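Slow Train to Dredport
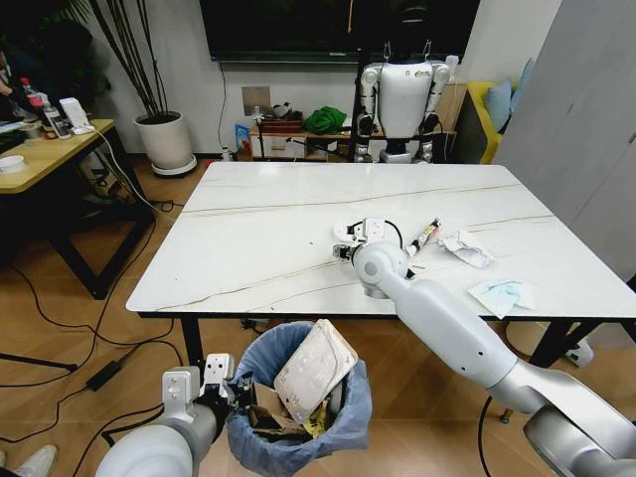 I finally took the coast line from Vestwood to Dredport this September, and I'm still smiling about it! It's 3 hours if all goes well, and I got a window seat on the left, the side you want for the water.

The first stretch is mostly back yards and lumber lots, then the train climbs past the Sakalauskas orchards and everything opens up. Apple trees right down to the track, a man on a ladder who waved at us (I waved back like a little kid), and way off behind him the first thin line of sea. Elin Gethin had told me to put my book away after the second tunnel, and she was so right.

We stopped for a while at Drurketti, a tiny station with a blue bench and a sign giving the elevation as 912 feet. I hopped off for a minute just to smell the air - cut hay and salt, wonderful!

From there it's downhill all the way, with the marsh on one side and fishing boats on the other. The town has 4000 people and I think half of them were out on the pier at sunset, eating fried smelt out of paper cones.

I'm going again in spring, and Elin wants to bring her sister. Write to me if you know a good place to stay near the harbor.

Mahnaz Mazandarani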